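Jirero starter kit for PC teardown – worth it for a small repair shop?
Posted in Workshop Automation

Revathi Mathew
We refurbish office desktops, 200 or so towers waiting in the back at any given time. Looking at the Jirero kit from Lisach – you get the fixture plate, finger set for the gripper and a library of ready-made routines (drive out, memory out, cables unplugged). You bring your own arm. Quote was 700 a month on a lease, plus a setup fee I haven't gotten them to put in writing yet. Has anybody run one on real junk, not the clean demo machine? Mostly care about drives and memory. Also we have mixed brands, nothing matches.

Antonina Zhuravel
Had one on trial since July, on a UR arm. Short version, decent hardware, software so-so.
The board is 3D-printed, gray, with slots and pockets all over so the arm has somewhere to put a part or grab it again at a different angle. Ours is upright against the aluminum panel, pendant right beside it. Get the pendant where you can reach the red stop without leaning over anything, you will use it teh first week. 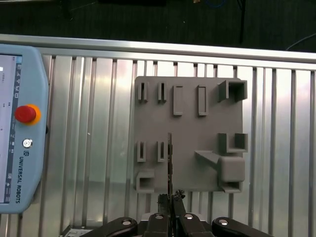 Can you reprint the board yourself if a pocket breaks?
Lisach sends the print files with the lease, so any decent printer will do it. Took us 20 hours for a full board, less if you just do one holder and bolt it on.

Mixed brands is the real problem. Every new case model needs its own teaching pass. After that the drive routine is good, memory is OK, cables are hit or miss. Out of 100 pulls on one model I'd trust it alone for most of them, would still want a person in the room. Side panels we take off by hand, tower goes down flat on its side with the guts facing up. Colored latches and caddies help a lot when you're teaching, easy to point at. Loose bundles across the board are the worst, tie them back first.
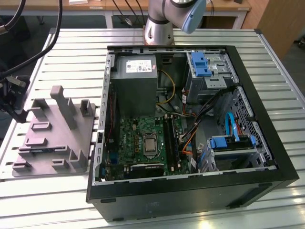

If you do get it
– get the setup fee in writing, ours changed twice
– ask for spare fingers up front, shipping took forever
– bolt the case down or use stops, dont trust the weight
– skip the extended support unless you have no one who can edit a program

Tudose
Didnt use Jirero but looked at it next to the Rendormont one. Rendormont is cheaper, no print files. Went with neither, hired a guy.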